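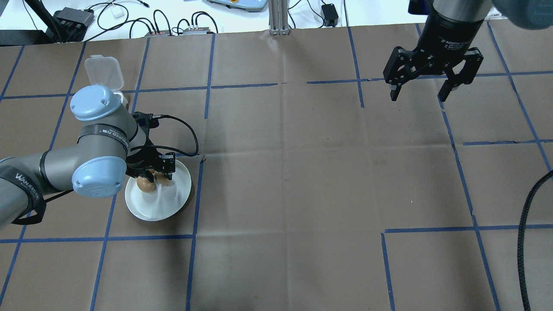 A gripper over two brown eggs at the Zellow test bench, with a second gripper waiting its turn.

Zellow puts grippers through the egg test, publishes the breakages

1 Jun 2018
By the Zellow media desk
Reading time: 4 minutes

SOMERAU – Zellow, the independent test bench for robot grippers, has released the first results from its household handling trial, in which robot hands are asked to do things most people manage before their first coffee. The full report is free to download and contains more egg than any document the company has previously produced.

The trial compared four grippers on the same set of jobs: picking up an egg, moving it to a marked spot, closing the lid of a plastic container and putting down whatever was being held without throwing it. Each gripper had 30 attempts at every job. The same controller settings were used as a starting point, and each supplier was then allowed one afternoon to tune its own product. Two of them used the afternoon well.

"Gripper brochures are full of lovely numbers for force, stroke and speed," the company said in a statement. "We have read a great many of them, and we still couldn't tell you which gripper to trust with breakfast."

The bench itself is modest. Brown paper covers the table and blue painter's tape divides it into cells, so that a gripper can be told where to go and testers can see by how much it missed. Zellow looked at a machined aluminium plate with engraved markings and decided that paper was easier to replace after an egg. The tape has been laid by hand and is not perfectly straight. The report gives measured positions for every cell, so readers who are bothered by this may consult the table on page 2 and feel better.

What the trial found

The strongest gripper in the group did not win. It had no trouble holding on to anything, including several things it had been asked to let go of. Its default closing force was set for metal parts, and turning it down to suit an egg took longer than any other set-up task in the trial.

The best all-round result went to the Azimi soft-finger model, which completed every egg transfer after tuning and was also the slowest of the group by some distance. Anyone in a hurry for an egg should look elsewhere. It struggled with the container lid, where its fingers bent politely out of the way each time the lid pushed back.

Adaptive two-finger designs did well on the lid and respectably on the eggs. Most of their failures happened on the approach, when a fingertip touched the shell before the hand was centred. Moving the wrist camera closer to the fingers cut these failures sharply, and testers now suspect that a fair share of what gets blamed on grippers should be blamed on where the camera has been bolted.

Cabling was the other surprise. A stiff cable looped from the wrist can tug on the arm as it turns, and the effect was large enough to show in the placement figures. The report devotes a whole chapter to cable routing. It is the least glamorous chapter and the one Zellow would most like people to read.

Eggs were chosen over the usual foam blocks for their honesty. A foam block squeezed too hard returns to its old shape and says nothing about it. Eggs are also cheap, come in a useful variety of sizes and are available at the shop across the road from the Somerau workshop, where Zellow is now treated as a valued customer.

Next round opens in August

A second round begins in August and will add heavier items, a wet sponge and a change of controller halfway through each session. Zellow will also run an endurance test of 2,000 open-and-close cycles before any gripper goes near the plate, after one supplier remarked that its product "loosens up nicely with use". The bench would like to see that.

Cillinum, which makes the control software used in the first round, will supply it again for the second. Cillinum has no say in the scoring and receives the results on the same day as everybody else – an arrangement it agreed to before seeing the first set.

Suppliers who want a place in the August round can apply through the Zellow website. Entry is free. Grippers must arrive with a mounting plate, a cable long enough to reach the controller and a manual in which the wiring diagram matches the wiring. Suppliers are welcome to watch their own sessions but are asked not to speak to the gripper while it is working.

About Zellow

Zellow tests arms, grippers, cameras and controllers at its workshop in Somerau and publishes all results, including the ones suppliers would prefer to discuss over lunch first.

Related items

Wrist camera or overhead camera: results from the mug trial
Why we stopped testing with foam blocks
Cable routing for small arms: a short guide
Somerau workshop opening hours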